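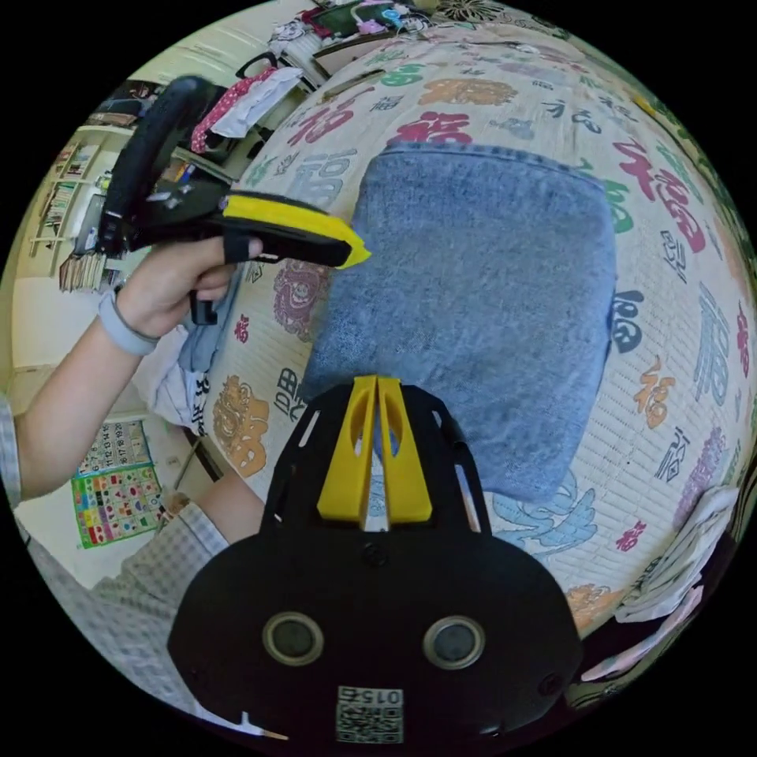

How often should towels be washed when they are in daily use?
After three or four uses, provided they are hung out flat to dry between uses. Towels used by someone who is unwell, or left damp in a heap, should go in the next wash.

The rest of this item deals with why towels lose absorbency, which was the most common query sent to the Hirkik household textiles bulletin in May.

A terry towel takes up water through its loops. Each loop is a length of loosely twisted cotton yarn standing clear of the ground weave, and water moves into the spaces between the fibres by capillary action. Anything that coats the fibre or flattens the loop reduces the rate of uptake. In domestic use there are three main causes: softener residue, undissolved detergent and mineral scale from hard water.

Fabric softener works by leaving a thin layer of cationic surfactant on the fibre. The fatty part of the molecule faces outwards, so the towel feels smooth but wets more slowly. The effect builds up over repeated washes. A towel that has been softened at every wash for a year may hold a drop of water on its surface for several seconds before it sinks in.

Detergent residue is usually a matter of overdosing. The dose printed on the packet depends on load weight, soil level and water hardness, and many households use the largest figure for every load. A half-full drum of lightly soiled towels needs much less. If the rinse water is still cloudy at the end of the cycle, run a second rinse and reduce the dose next time.

Scale is harder to avoid. In hard water areas calcium carbonate settles in the yarn and makes the towel stiff, especially when it is dried indoors without movement. Shaking the towel firmly before hanging it, and again when it is nearly dry, lifts the loops and removes part of the stiffness.

Bogumił Olszewski, who runs the wash bench at Pravent, sent in the method he uses to recover towels that have stopped absorbing. Wash at 60 degrees with half the normal dose and no softener. Repeat with no detergent at all. If suds appear in the second wash, there was residue in the cloth, and the plain wash should be repeated until the water stays clear. Check the care label first, as some dyed borders are not rated for 60 degrees.

A simple test can be done before and after. Lay the dry towel on a flat surface, let one drop of water fall from a teaspoon and time how long it takes to disappear. Under 4 seconds is satisfactory for a bath towel. Test the middle and one corner, as results near the hem tend to be slower.

Towel weight also affects drying time. A towel of 700 grams per square metre holds more water than a light one but can stay damp overnight in an unheated bathroom. For small rooms with poor airflow a lighter cloth is easier to manage.

Readers' questions on wool blankets will be taken in the next issue. Letters should be marked Vondonero and handed in at the Ndung'u counter before noon.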